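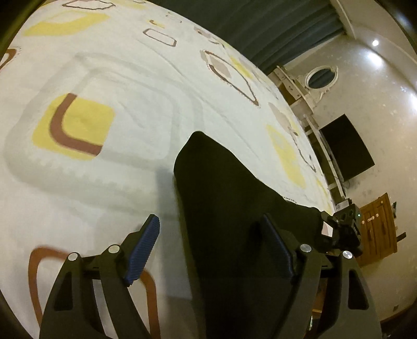 Black cloth laid out on a white patterned sheet.

Home | Tea Notes | Brewing | Visits | Shop
Filed under: Visits, Black Tea
Last updated: Nov 18, 2019

I have been drinking the Irora black tea for years, so when the Fundel packing house put up a sign-up sheet for its April open day, I had my name on it before breakfast. The drive took 90 minutes and I talked about tea the whole way – my poor sister was very patient!

We were met at the door by Bram Van Loon, who runs the blending room and has the happiest handshake I have come across in a long time. He took us in groups of 22, and ours started upstairs with the leaf store. Oh, the smell up there! Malt and raisins at one end, something closer to cut hay at the other, and a cool corner for the greens where we were asked to keep our coffee cups well away.

Then came the tasting, and I could have stayed at that table until dark. Bram had set out the spring Umia next to the fall one, both steeped four minutes, and I would not have guessed they were the same garden. The spring cup was light and a bit like apricot skin. The fall one was rounder, with a toasty finish that I liked much more (my sister went the other way, and we argued about it happily through lunch).

He also let us try the Bautista blend at two strengths. I have always made mine too strong, I think. Bram uses less leaf than I do and gives it longer, and he pours all of it off at once so the last cup doesn't turn bitter. I tried it at home the next morning and it was lovely, even with my old chipped pot.

The packing line was the shortest stop. It fills 38 tins a minute when it is running well, and it is loud, so bring earplugs if you are bothered by that sort of thing. The shop at the end had more than 40 teas on the shelf – I came away with two tins of the fall Umia and a bag of broken leaf for iced tea. Parking is behind the building, and the second gate is the one you want.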